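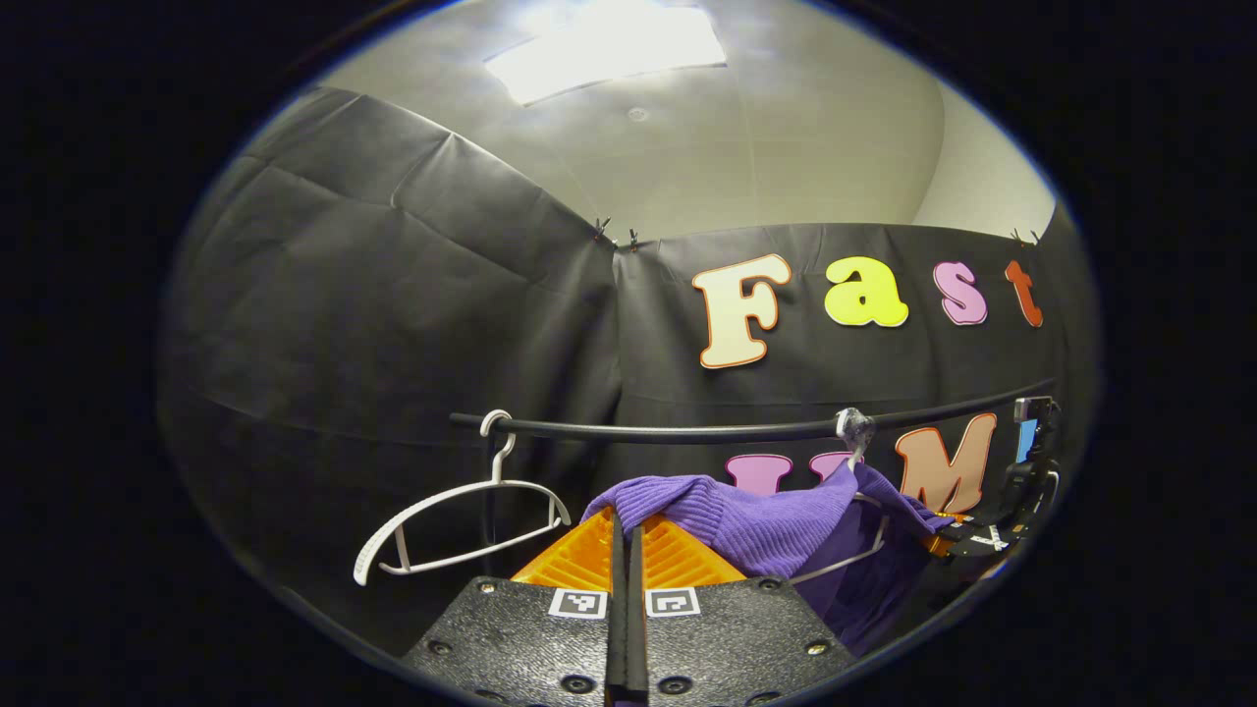

Can a machine do shop-floor chores yet? That was the question for our term project, and short answer is some of them, slowly. We looked at clothing stores because everybody in the group has worked in one, and because people keep saying shelves and rails are "solved." They are not. Boxes on shelves, ok. Clothes are different. A purple knit sweater on a hanger bunches up into folds and the hanger under it is mostly hidden, just a clear hook curling over the rail, so where do you grab? An empty white hanger on the same rail is way easier to find, plain triangle, nothing covering it. Most of our trouble comes down to that difference.

Method
Gareth Furnival set up the task list and kept the log. Two chores only: put a garment on the rail, take a garment off the rail. We wanted folding too but ran out of time in February. Planned 500 tries per chore, did 60 per chore in the end. Same rail hight every time. A try counts as a pass if the garment ends up where it should and nothing is on the floor after.

Software
Planner is Flovska, grasp picking is Dunder. Tried Nenia first and dropped it — too slow on our laptop. Log has 1617 lines total, most of them are warnings about lost hanger edges, we did not read all of them.

What we saw
Taking off went better than putting on. T-shirts fine mostly. Knits bad. The hook has to lift before it pulls, and if the pull starts early the whole rail shakes and the next hanger slides along. Clear hooks were worse then white ones. Soft fingers helped with sleeves but didnt fix anything with thick wool.

Putting on: the hook has to face the right way. A person turns it in the hand without thinking. Our setup had to set the hanger down and pick it up again, which eats most of the time.

Compared to a person
We asked the floor lead at Rozīte, where one of us works weekends, if she would use it. She said maybe overnight, with the doors locked, and only for the T-shirt wall. Fair.

Still to do
Folding. Pants with clip hangers. Fix the warnings — Gareth has the log.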